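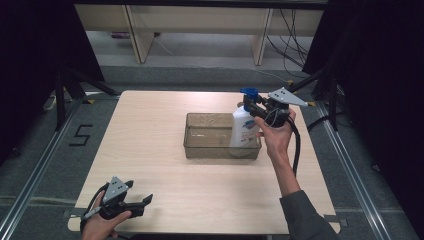
분무기로 나무 책상 닦는 방법

안녕하세요. 저는 Benedikt Brinkmann입니다. 한국에서 산 지 4년이 되었고, 작은 공유 작업실 Urkasano에서 청소 안내문을 쓰는 일을 맡고 있습니다. 한국어가 조금 어색해도 이해해 주시면 감사하겠습니다. 이 글은 밝은 색 나무 책상을 쓰는 분들을 위해 썼습니다.

준비물
극세사 천 두 장 (하나는 젖은 것, 하나는 마른 것)
빈 분무기
중성 주방세제
미지근한 물
부드러운 솔

1. 책상 위를 비웁니다
컵, 공책, 전선을 모두 다른 곳으로 옮깁니다. 물건을 조금씩 밀면서 닦는 분도 계시지만, 그러면 모래 같은 먼지가 끌려서 긁힌 자국이 생깁니다. 저도 처음에 그렇게 해서 책상 한쪽에 긴 줄을 만들었습니다.

2. 마른 먼지를 먼저 없앱니다
마른 천으로 나뭇결 방향을 따라 천천히 닦습니다. 모서리와 틈에는 솔을 씁니다. 이 단계에서는 물을 쓰지 않습니다.

3. 세제물을 만듭니다
물 500ml에 세제를 두 방울만 넣습니다. 많이 넣으면 거품이 남아서 여러 번 다시 닦아야 합니다. 분무기를 세게 흔들지 말고 두세 번 기울여서 섞습니다. 다른 세정제가 들어 있던 통은 다시 쓰지 마십시오. 통에는 내용물과 만든 날짜를 꼭 적어 둡니다.

4. 천에 뿌려서 닦습니다
책상에 바로 뿌리면 이음새로 물이 들어갈 수 있습니다. 천에 뿌린 다음 손으로 만져 보고, 물이 떨어지지 않을 정도면 됩니다. 넓은 면은 위에서 아래로 조금씩 나누어 닦습니다. 그다음 깨끗한 물로 헹궈 꼭 짠 천으로 한 번 더 닦습니다.

5. 바로 말립니다
마른 천으로 물기를 닦고 10분 기다린 후에 물건을 올려놓습니다. 8월처럼 습한 때에는 창문을 여는 것보다 선풍기를 약하게 트는 것이 낫습니다.

얼룩이 남아 있을 때
커피 자국은 젖은 천을 1분 동안 올려놓았다가 닦으면 대부분 연해집니다. 볼펜 자국은 더 어렵습니다. 작업실 동료 한다은 씨는 지우개로 살살 문지르는 방법을 쓰는데, 코팅이 약한 책상에서는 광택이 달라질 수 있으니 보이지 않는 곳에서 먼저 해 보십시오.

보관
분무기는 노즐을 잠그고 세워서 둡니다. 햇빛이 드는 창가는 피합니다. 만든 세제물은 일주일 안에 쓰고, 남으면 버린 다음 통을 헹궈서 뚜껑을 열고 말립니다. 노즐이 막혔으면 따뜻한 물에 잠시 담갔다가 맑은 물을 넣고 여러 번 눌러 보십시오.

기름을 먹인 원목 책상은 관리 방법이 다르므로 다음 글에서 따로 쓰겠습니다.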